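Wulasow to extend robot repair bench trial until December

June 5, 2026

Computer refurbisher Wulasow is to keep testing robot arms on its repair bench until December, after a first run in which the machines were set to work on hard drives in old desktop computers. The firm handles 900 desktops in a normal month.

The drives sit in blue plastic carriers, which suits a two-finger gripper. Cables are harder, and Wulasow says a bench hand still deals with most of them. 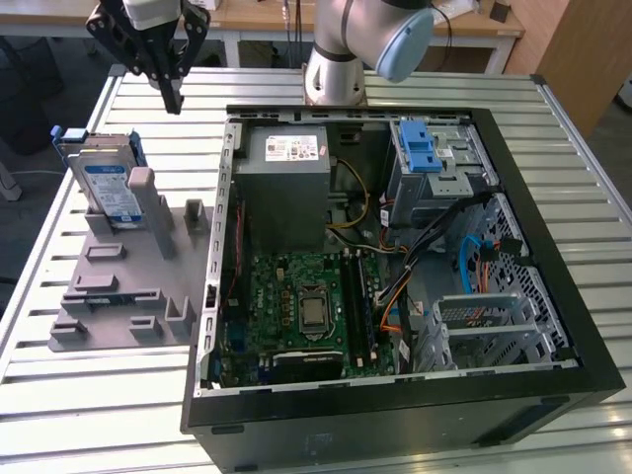
Morven Tennant thinks the firm is moving too soon, and said a trained person can swap a drive in 60 seconds while the arms need far longer and stop whenever a lead is in the way.

Wulasow accepts that the arms are slow. Its aim for the second run is 170 machines finished without a restart, using the same mix of office towers that comes through the door now.

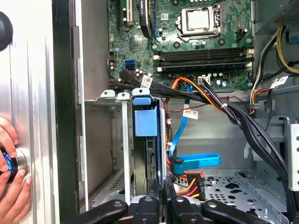 Staff will go on working at the bench throughout, and no jobs are affected by the trial. Memory and power supplies will be left out until next year. Annag Farquharson, for the firm, said home repairs were "a long way off" and that it had no plans to offer them.

Related
Vovia drops laundry folding pilot
Virkine opens second parts store
Can a robot load a dishwasher yet?

Contact the newsdesk | Copyright 2026 | Back to top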